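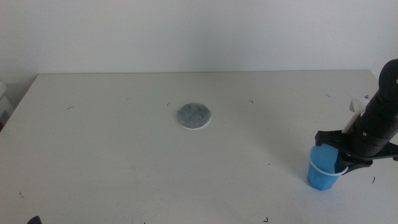
Skastcombe's repair and craft rooms to open their doors every evening from September

A much-loved set of rooms above the old seed merchant's in Skastcombe will be open every weekday evening from September, thanks to a grant of £3000 from the Dwivedi Fund and a good deal of patience from the people who have been running the place on a shoestring.

The Narau Rooms, as they are known to anyone who has ever carried a broken lamp up the stairs, have until now opened on just one evening a week. That has meant long queues on the landing, a waiting list for the sewing machines and, more than once, somebody going home with their toaster still in pieces in a carrier bag. The new hours will be from 6 until 9 in the evening, and there is no need to book unless you would like to use the kiln.

Shakuntala Nautiyal, who started the Rooms with her neighbour Geeta Nishad after the pair of them failed to find anyone in town who would re-cane a chair, said she was delighted and a little bit daunted.

"We began with a borrowed table and a biscuit tin of screws, and I remember thinking that if we had a handful of people through the door by Christmas we would have done very well," she said. "Now I can hardly walk down the high street without being asked about a zip. I love it, I really do, but one evening was never going to be enough, and we have felt dreadful sending people away. This money lets us keep the lights and the heating on, and it pays for someone to be there properly so that it doesn't all fall on the same few pairs of shoulders."

The grant will also pay for new shelving in the back room, a second overlocker, better lighting over the mending benches and a stock of everyday bits and pieces (fuses, needles, glue, sandpaper, darning wool and so on) which visitors can use for whatever they can afford to put in the jar.

Each evening will have its own flavour, although you are welcome to bring anything along on any night and somebody will have a look at it. Clothes and soft furnishings will be looked after by Shalini Rajput, whose invisible mending class filled up so quickly last spring that she ran it twice. Enikő Dobos will be on hand for pottery and china, including a short course in mending broken cups and plates, and she is particularly keen to hear from people who have never touched clay and are quite sure they would be no good at it.

"Those are my favourites," Enikő said. "They come in with their arms folded and they say, I am only here with my sister. Then at nine o'clock I am trying to lock up and they are still at the wheel, with clay up to the elbow, asking if they can have five more minutes. Of course they can have five more minutes."

There will be a toy and small electricals table as well, and a quiet corner for knitting, letter-writing or simply sitting down with a cup of tea while your trousers are being taken up. Children are very welcome so long as they come with a grown-up. The stairs are steep, we are sorry to say, but items can be handed in at the ground floor door by ringing the side bell, and a ground floor session for those who can't manage the climb will run once a month in the café next door.

The first evening in September will be a bit of a party. Doors open at 6, Ciltus, the bakery on the corner, is sending over a tray or two of its plum buns, and at 7 there will be a few words of thanks (we have promised to keep them short!) before everybody gets back to their mending. Princess Sarmiento, who looks after small grants at the Dwivedi Fund, will be coming along with a wicker basket that lost its handle some years ago.

"I read a lot of applications, and this one arrived with a sock pinned to it that had been darned so nicely I kept it on my desk," she said. "It was a very easy letter to write back."

Anyone who would like to lend a hand, give away unwanted tools or fabric, or suggest a class is warmly invited to drop in and say hello. Experience is lovely but not needed, and the kettle is always on.

Contact: The Narau Rooms, Skastcombe. Press enquiries to Geeta Nishad. © The Narau Rooms. Back to top

Shares: 7 | Comments: 3

Recent items
Invisible mending: second class added
Can you spare a sewing box?
Wanted: cane, wicker and a steady pair of hands
Kiln booking, a short guide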